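How to Clean and Oil a Butcher-Block Worktable
Posted 8th January in Workshop and Home

A butcher-block table used for crafts, packing and the odd cup of coffee needs different care from one used for cutting food. It collects tape residue, ink, cup rings and fine scratches. Most of that comes off with hand tools and a little patience, and you do not need to strip the whole top.

This guide covers an unvarnished or oiled top. If water beads up and stays beaded for several minutes all over, including the most worn areas, the top may have a varnish or polyurethane finish. In that case do the cleaning steps only and skip the sanding and the oil.

What you need

Dish soap and warm water
Two soft cloths and a plastic scraper
Mineral spirits or citrus adhesive remover
220-grit sandpaper and a cork block
Food-safe mineral oil (we used Clilleo Block Oil)
Board wax, optional (Arruda soft wax in our case)
Painter's tape

A bottle of the Clilleo oil is 700 ml, and one bottle is plenty for two coats on a table this size. The whole list cost us 39 dollars. The sandpaper was a Viton multipack from the hardware store, and any brand will do.

Before you start

Look at the top from a low angle with a lamp or window behind it. Rings and smudges that disappear from above show up clearly this way. Our table has two faint ring marks side by side, along with some darker smudges among the knots. Knots are part of the wood and will not sand out, so learn which dark spots are which before you pick up the paper. We keep the stapler, the scissors and the tape rolls in a row along one edge, and the wood under them needs checking as well.

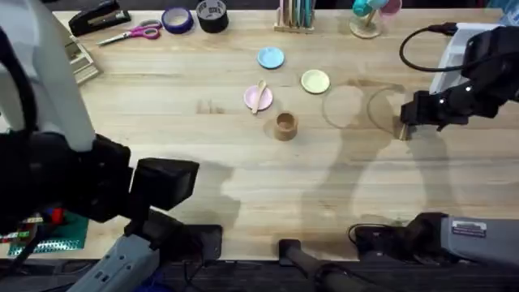 Step 1: Clear and dust

Take off everything that will lift. Rolls of tape are worth moving first, as the sticky edge of a roll picks up grit and leaves a faint circle of adhesive. Brush the surface in the direction of the planks, then wipe with a dry cloth. Pay attention to the seams. Crumbs and paper dust pack into them and turn to paste when they get wet.

Step 2: Wash

Put a few drops of dish soap in warm water. Wring the cloth until it no longer drips and wipe along the grain. Do not pour water on the table. Wipe again with a clean damp cloth and dry it right away with a towel. Stand the table in a room with moving air and leave it overnight.

Step 3: Remove adhesive

Push the plastic scraper along the grain at a low angle to lift the thick bits. For the film left behind, dampen a corner of cloth with mineral spirits, hold it on the spot for a minute and rub. Duct tape residue usually takes a second pass. Open a window while you do this, and lay the used cloth flat outdoors to dry before you throw it out.

Step 4: Treat the rings

Pale rings are moisture in the finish. Rub them with a little mineral oil on a cloth and leave it for an hour. If the ring is still there, sand it lightly with 220-grit, always with the grain, and carry the sanding out past the ring so you don't leave a dip.

Dark rings have gone deeper, often from metal cans. Oxalic acid wood bleach will lighten them. Follow the directions on the package, wear gloves and goggles, and rinse well. Expect the treated patch to be lighter than the rest until it has been oiled.

Step 5: Sand the top

Skip this if the surface feels smooth. If it feels fuzzy after washing, go over the whole top once with 220-grit on the block. If you have a power sander, leave it on the shelf. It is easy to dish the softer planks.

Vacuum the dust, then wipe with a dry cloth.

Step 6: Oil

Run painter's tape along any metal frame or wall. Pour a small pool of oil in the middle and spread it with a folded cloth, working plank by plank. Leave it for 30 minutes and wipe off whatever has not soaked in. Wait a day and do the second coat.

Test the result before you put it back in use. Set a dry cup on the table overnight and see if it leaves a mark on the wood or picks up oil on its base. Small cups and wooden spoons are fine to stand on the bare top once it passes. Anything wet should go on a coaster.

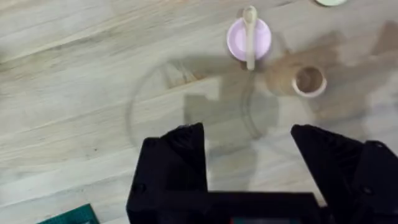 How often does the table need oil?

Twice a year is enough for a craft table. We do ours in January and again in September. A top in a dry, heated room may want a third coat. Drip a little water on it, and if the wood darkens within a minute, it is ready for more oil.

Related: Drorkesitz trestle legs, how to level them on an uneven floor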